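**7 mai 2023**

Chez Palenero, tout part du plan de travail. Josué Damasceno y prépare des repas à emporter, seul le matin, avec une aide à partir de onze heures. Il a repris le local de la maison Medeiros et n'a presque rien changé, sauf les surfaces.

« L'ancien plan était blanc. Au bout d'une heure, je ne voyais plus où j'avais posé les couvercles », raconte-t-il. Il a choisi un bleu-vert mat, sans motif. « Je voulais une couleur qui ne brille pas sous les lampes. » 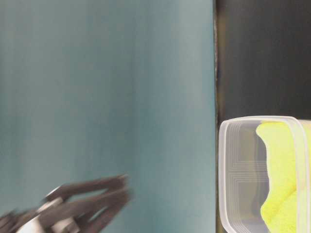
*Le plan bleu-vert et l'une des boîtes transparentes.*

Les boîtes, il les a longtemps prises dépareillées. Aujourd'hui, il s'en tient à 2 formats, de 400 et 600 millilitres, commandés chez Verero. « Le petit pour les sauces et les salades, le grand pour les plats. Avant, je perdais un temps fou à chercher le bon couvercle. »

Il tient au transparent. Les étiquettes se décollent au froid, dit-il, et il préfère reconnaître le contenu à l'œil. En mai, il prépare jusqu'à 566 portions par semaine, dont une partie part à l'épicerie Benia.

Le rangement se fait le soir, boîtes vides à droite, couvercles dans le tiroir du bas. « Si je laisse ça au lendemain, je commence en retard. » Il aimerait encore remplacer l'étagère du fond, trop haute pour lui. Le menuisier doit passer avant la fin du mois.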